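제4장 벽돌 쌓기와 줄눈

이 장에서 배우는 내용
벽돌 쌓기의 기본 용어
길이 쌓기와 그 밖의 쌓기 방식
줄눈의 두께, 색, 모양
벽과 바닥이 만나는 부분의 처리

4.1 들어가며

벽돌은 사람이 한 손으로 들 수 있는 크기로 만들어진 건축 재료입니다. 이 간단한 사실이 벽돌 건축의 많은 것을 결정하였습니다. 벽돌공은 한 손에 흙손을 들고 다른 손에 벽돌을 들고 일합니다. 벽돌이 너무 크면 하루 종일 같은 속도로 일할 수 없고, 너무 작으면 줄눈이 많아져서 모르타르를 많이 쓰게 됩니다. 그러므로 나라마다 벽돌의 치수는 조금씩 다르지만, 그 차이는 그렇게 크지 않습니다.

저는 처음 건축을 공부할 때 벽돌벽을 하나의 면으로만 보았습니다. 벽은 벽이고, 그 안에 있는 벽돌 하나하나에는 관심이 없었습니다. 이 생각이 바뀐 것은 플루브햄(Fluvham)이라는 작은 도시에서 오래된 창고를 조사하는 일에 참가한 때부터입니다. 창고의 긴 벽에서 우리는 벽돌 3,115장을 한 장씩 기록하였습니다. 그중 555장은 나중에 교체된 것이었습니다. 교체된 벽돌은 멀리서 보면 잘 구별되지 않았지만, 줄눈을 가까이에서 보면 모르타르의 입자가 달랐습니다. 함께 조사한 다나베 유즈키(Yuzuki Tanabe) 선생은 저에게 벽돌보다 줄눈을 먼저 읽으라고 가르쳐 주었습니다. 이 장의 순서도 그 가르침을 어느 정도 따르고 있습니다.

벽돌벽을 공부하는 학생은 먼저 세 가지 말을 알아야 합니다. 벽돌의 긴 옆면이 보이는 것을 '길이', 짧은 옆면이 보이는 것을 '마구리'라고 합니다. 그리고 벽돌이 가로로 놓인 한 줄을 '켜'라고 합니다. 이 말들은 앞으로 계속 나오므로 여기에서 꼭 익혀 두시기 바랍니다. 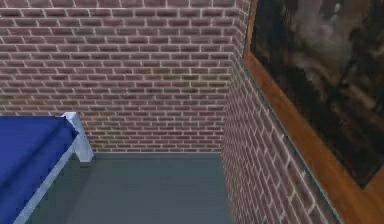 길이 쌓기는 모든 켜에서 벽돌의 길이만 보이게 쌓는 방식입니다. 벽의 두께가 벽돌 반 장인 경우에 가장 많이 쓰이며, 배우기도 쉽습니다. 위의 켜는 아래의 켜에 대하여 벽돌 길이의 반만큼 옆으로 옮겨서 놓습니다. 이렇게 하면 세로줄눈이 위아래로 이어지지 않고, 위에서 내려오는 무게가 여러 장의 벽돌로 나누어집니다. 그림 4.1의 안쪽 벽에서도 긴 벽돌이 켜마다 어긋나 있고, 밝은 줄눈은 고른 간격을 지키고 있습니다. 벽돌의 색은 붉은 갈색을 중심으로 조금씩 다른데, 실제의 벽에서도 이런 차이는 흔합니다. 가마 안의 온도는 자리마다 같지 않고, 흙의 성분도 한 번에 판 흙이 아니면 달라지기 때문입니다. 학생 여러분이 벽을 설계할 때에는 이 색의 차이를 없애려고 하기보다 여러 더미의 벽돌을 골고루 섞어서 쌓도록 지시하는 것이 좋습니다. 한 더미만 먼저 다 쓰면 벽에 색의 띠가 생기고, 이 띠는 나중에 고칠 방법이 거의 없습니다.

4.2 다른 쌓기 방식과의 비교

영국식 쌓기는 길이의 켜와 마구리의 켜를 번갈아 놓습니다. 벽의 두께가 벽돌 한 장 이상일 때 쓰며, 마구리가 벽의 앞과 뒤를 묶어 주므로 튼튼합니다. 네덜란드식 쌓기는 영국식과 비슷하지만 모서리에서 칠오토막을 쓰는 점이 다릅니다. 프랑스식 쌓기는 한 켜 안에서 길이와 마구리가 번갈아 나옵니다. 보기에는 아름답지만 토막 벽돌이 많이 필요하고 시간이 걸립니다.

길이 쌓기에는 벽의 앞과 뒤를 묶는 마구리가 없습니다. 그래서 바깥벽에 길이 쌓기를 쓰는 경우에는 뒤에 다른 벽을 세우고 금속 연결 철물로 묶습니다. 우스카(Usska) 지방의 주택에서는 이 철물이 녹아 없어져서 바깥 켜가 통째로 앞으로 기울어진 예가 보고되었습니다. 현장을 본 하신토 바라하스(Jacinto Barajas) 씨의 기록에 따르면, 기울어진 벽의 줄눈에는 금이 거의 없었습니다. 줄눈이 깨끗하다고 해서 벽이 안전하다고 판단하면 안 된다는 뜻입니다. 이 문제는 제7장에서 다시 다루겠습니다.

4.3 줄눈의 색과 두께

같은 벽돌을 사용하여도 줄눈의 색이 바뀌면 벽의 인상이 크게 바뀝니다. 밝은 줄눈은 벽돌 한 장 한 장의 윤곽을 강조하고, 벽돌과 비슷한 색의 줄눈은 벽을 하나의 덩어리로 보이게 합니다. 실내에서는 이 효과가 바깥보다 강하게 느껴집니다. 사람이 벽에 가까이 있고, 빛이 한쪽에서 들어오는 일이 많은 까닭입니다. 가구와의 관계도 생각하여야 합니다. 가로줄이 뚜렷한 벽 앞에 가로줄이 뚜렷한 가구를 놓으면, 두 줄의 높이가 맞지 않는 것이 눈에 잘 띕니다.

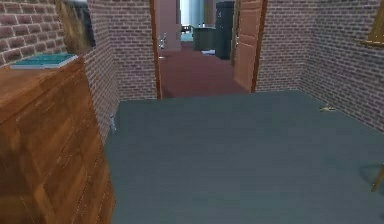 그림 4.2 벽돌벽으로 둘러싸인 실내. 벽돌벽과 회색 카펫 바닥, 나뭇결이 있는 서랍장. 벽 아래에 걸레받이가 없다.

4.4 벽과 바닥의 경계

걸레받이는 벽의 아랫부분을 청소 도구와 신발로부터 보호하고, 바닥재의 끝을 가리는 역할을 합니다. 벽돌벽은 석고 보드보다 단단하므로 걸레받이를 생략하는 설계도 있습니다. 다만 이 경우에는 바닥재를 벽에 정확하게 맞추어 잘라야 합니다. 벽돌의 면은 완전히 평평하지 않으므로, 긴 벽에서는 작은 틈이 생기기 쉽습니다. 걸레받이를 생략하기로 하였다면 첫 번째 켜를 특히 곧게 쌓도록 도면에 적어 두십시오.

무르티(Murthy) 주택의 거실에서는 첫 번째 켜만 세 번 다시 쌓았습니다. 공사는 2월이었고, 아침에는 모르타르가 잘 굳지 않아서 오후에만 일을 할 수 있었다고 합니다. 완성된 벽의 도면과 시공 기록은 주데나리(Zudenari) 자료집에 실려 있으므로, 연습 문제를 풀기 전에 한 번 읽어 보시기 바랍니다. 다음 절에서는 첫 번째 켜의 기준선을 잡는 순서부터 설명합니다.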